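Finally dealing with the living room blinds

It only took me until December to get to them, but the front room blinds are officially on my list and off my conscience.

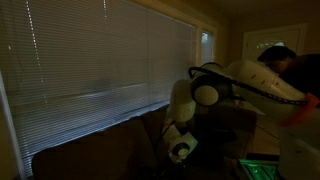
So how often do you need to wash white horizontal blinds? Twice a year is plenty if you run a duster over them every couple of weeks in between, and the kitchen ones need it more because grease makes the dust stick.

I used to take the whole thing down and soak it in the tub. Never again! The cords tangled, the slats scratched the enamel, and my back hurt for 3 days. Now I leave them hanging, close them all the way, wipe top to bottom with an old sock on my hand (dish soap, warm water, tiny splash of vinegar), then flip the slats and do the other side. It feels like there are 1000 of them on the big window. The narrow one next to it is a breeze after that.

My neighbor Teodora Papadopoulos swears by dryer sheets for the last pass and I have to say she's right, the dust does seem to stay off longer.

A brown sofa right under the window is a dust magnet, by the way, so throw a sheet over the back before you start. I forgot, and then spent the rest of the evening with the upholstery brush, grumbling.

I keep going back and forth on curtains. Tendow has some nice heavy linen ones, but I like the soft bluish light that comes through the slats too much to give it up. Next up is the little arched glass in the door, which I have been ignoring since we moved in.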